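Häufige Fragen: Können Maschinen schon im Haushalt und in der Werkstatt mithelfen?

11. April 2023, von Woo-jin Baek

Diese Website verwendet Cookies. Mit der weiteren Nutzung stimmen Sie deren Verwendung zu. Einstellungen | Akzeptieren

Welche Hausarbeiten erledigt eine Maschine heute ohne Aufsicht?
Saugen und Wischen auf ebenen Böden, Rasenmähen auf abgegrenzten Flächen. Beides sind Fahraufgaben. Sobald ein Gegenstand gegriffen und an einen bestimmten Ort gebracht werden muss, sinkt die Zuverlässigkeit stark.

Warum ist Wäsche schwieriger als ein Karton?
Ein Karton behält seine Form. Aus zwei sichtbaren Kanten lässt sich die Lage des ganzen Körpers berechnen. Stoff hat keine feste Lage in diesem Sinn, jeder Griff verändert die Geometrie, und Ärmel oder Säume liegen häufig verdeckt. In unserer Versuchsreihe in Treltthorpe wurden 200 Hemden aus dem Haufen aufgenommen. Bei 164 gelang der erste Griff, vollständig gefaltet wurden 23. 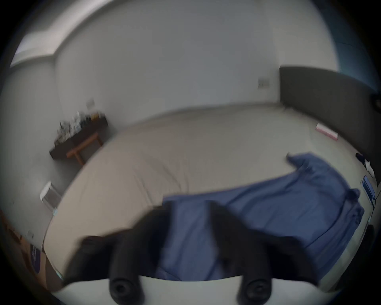

Textilien auf einem Bett stellen andere Anforderungen als Textilien auf einem Falttisch. Die Matratze gibt nach, der Greifer darf das Laken nicht mitnehmen, und die Unterlage ist selbst faltig. Blauer Stoff auf hellem graubeigem Laken ist für die Segmentierung noch günstig, der Farbabstand reicht aus. Ob der Haufen ein Hemd oder eine dünne Decke ist, lässt sich in zusammengeschobenem Zustand oft nicht entscheiden; davon hängt aber die Faltfolge ab. Liegt außerdem ein Telefon oder kleines Tablet auf dem Laken, muss das System es als Hindernis führen und darf den Stoff nicht darüberziehen.

Kann ein Roboter ein Bett machen?
Unter Laborbedingungen teilweise. Das Glattziehen einer Decke an zwei Ecken ist lösbar. Das Beziehen einer Decke ist nach unserem Stand nicht zuverlässig automatisierbar.

Wie sieht es in der Werkstatt aus?
Besser, sofern die Teile bekannt sind und zugeführt werden. Die Zelle in unserer Halle in Plevport entnimmt Drehteile aus einem Magazin und hat im August 527 Stunden gearbeitet. Werkzeug wegräumen oder Späne aus Ecken holen kann sie nicht. Diese Arbeiten bleiben beim Personal.

Genügt ein Greifer mit zwei Fingern?
Für die meisten starren Teile ja. Bei Stoff eignet er sich zum Aufnehmen und Ziehen. Für das Vereinzeln dünner Lagen verwenden wir die Fingerauflagen von Ciobanu, deren Reibwert sich über den Anpressdruck einstellen lässt.

Wann ist mit einem Haushaltsgerät zu rechnen?
Einen Termin nennen wir nicht. Das Projekt Clomberg prüft zunächst, ob sich das Aufnehmen und Ablegen von Wäsche in unaufgeräumten Zimmern mit derselben Fehlerquote wie am Versuchstisch ausführen lässt. Das Falten ist darin nicht enthalten.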